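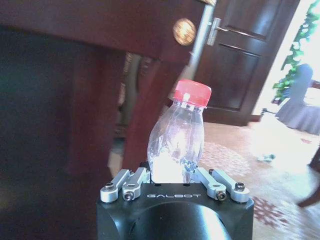 Can Machines Do Household Pickup Yet?
Term project report, Home Automation elective
Csenge Juhász
Submitted 2nd February

1. Question

The project asked whether a mobile robot with a two-sided gripper can clear light trash from a furnished room without help. Empty drink bottles were chosen as the main item. They weigh very little, they change shape when squeezed, and clear plastic is hard for a depth camera to read.

2. Method

Trials were run in a carpeted room with wooden furniture. Each trial had four stages: find the item, grasp it, carry it, and release it over a bin. A trial counted as a success only if all four stages were finished with no person touching the robot or the item. The time limit was 193 seconds. The planned total was 200 trials. Planning software was the student version of Skoteo, with default settings except for grip force, which was lowered after the first day.

3. Results

Grasping was the strongest stage. Crumpled bottles were held more reliably than smooth ones, probably because the folds gave the fingers more to press against. The colored cap also helped the detector, and bottles with the cap removed were missed more often.

Finding the item was the weakest stage. Most failures happened close to table legs or where daylight from a doorway made glare on the carpet. In 20 trials the robot stopped short of the bottle and did not recover before the limit. Paper napkins were tried briefly and dropped from the study, as the fingers closed over them without lifting them.

Release caused few problems apart from bottles that caught on the rim of the bin.

4. Discussion

A person does the same chore in nearly 4 seconds per item. Speed matters less in an empty house than in a shop, where an aisle has to be clear for customers. For shop-floor use the current setup is too slow. For home use it is limited mainly by lighting and by low furniture.

5. Remaining work

Repeat the glare trials in March with the curtains closed. Add cans and cardboard cups. Log grip force for every trial, including failed ones.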